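Workshop & Home Automation Forum > General chat > Can a machine do the boring jobs yet?

Page 4 of 5

feller_bench
Posts: 801

Picking this up from the last page. My position hasn't changed. We have had machines that cut, weld and stack for decades, and they do it better than I can. What we don't have is one that will go round at the end of a shift, pick up whatever has been left lying about and decide what to do with it. Dishwashers and floor cleaners don't count. They work because we arrange the house to suit them.

The test I'd set is a cloth on a table. Pick it up, fold it, put it down flat. Any cloth, any table.

grostau_lad

I think you're behind the times. Cloth was the thing everybody said couldn't be done, and there are now plenty of clips of towels being folded at a decent speed. The current way of going about it is to have people do the job with a gripper held in the hand, with a camera on it, and let the machine learn from that. You don't need the robot in the room at all while you're doing it. It's your test more or less to the letter, round table included.
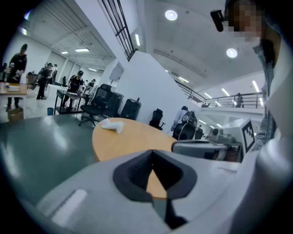 The cloth on its table, seen from the gripper.

feller_bench

Fair enough, that is the right sort of job. But a person is doing it. What I asked was whether a machine can, and a person holding a gripper tells me the gripper is good enough. I never doubted the gripper.

dufour_m
Posts: 203

It tells you a bit more than that. If a person can do the job with only two stiff fingers and no sense of touch, then the hardware isn't what is stopping us. That used to be half the argument. Ten years ago people on here said you would need a full hand with a thumb before you could do any housework.

I still agree with Feller on the main point. I look after a packing line and we trialled an arm for putting folded liners into boxes. It managed very well while the liners came off the same roll. When purchasing changed supplier in September the new ones were slightly thinner and it started picking up two at a time. It took us 4 shifts to get it right again. The lady who used to do that station would have noticed on the first box.

Curel

Did you tell the supplier of the arm? That sounds like a suction setting to me and not a failure of robots in general.

dufour_m

We did and it was partly that. The setting was changed and it helped. My complaint is that someone had to stand there and find out.

Reinhold Ruppert

I've read the whole thread and I think people are mixing up two questions. One is whether a machine can do a chore once, with everything set out for it. I would say yes, for a good many chores. The other is whether you would leave it on its own in a real kitchen or a real shop all day. For that I would say no, and I don't expect to change my mind soon.

Look at the sort of thing it has to cope with. Something white and crumpled on a table might be a cloth you want washed or a tissue you want in the bin. I would know by picking it up. A camera has to guess from the creases, and the same lump looks different from every side.

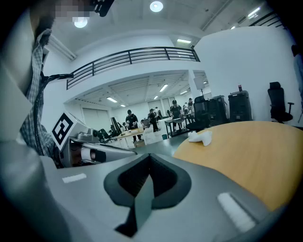

p. 4

grostau_lad

It doesn't have to guess. It can pick the thing up and see how it hangs, same as you do. And if it's wrong now and then, so are my children. I found a good napkin in the compost last week.

feller_bench

Your children didn't cost what an arm costs.

grostau_lad

You haven't met them.

Curel

Going back to Reinhold's point about a real shop. Ours is one big room with benches, chairs on castors, cases that get wheeled about and people walking through all day. Nothing is where it was in the morning. I could find work for a machine that only wiped down tables, but it would have to get to the tables first, and I can't see it doing that without somebody moving chairs for it. Has anyone here had one on wheels running among people? I don't mean along a marked lane.

dufour_m

Only in a marked lane, sorry. It stops whenever someone steps over the line, so people go the long way round it now.

Reinhold Ruppert

I saw one in a hospital corridor taking linen down to the laundry. It did the carrying. Two porters loaded it and another one unloaded it at the far end. If anybody has one that does the loading as well, please post what it is and what it cost.

Page 4 of 5 | Next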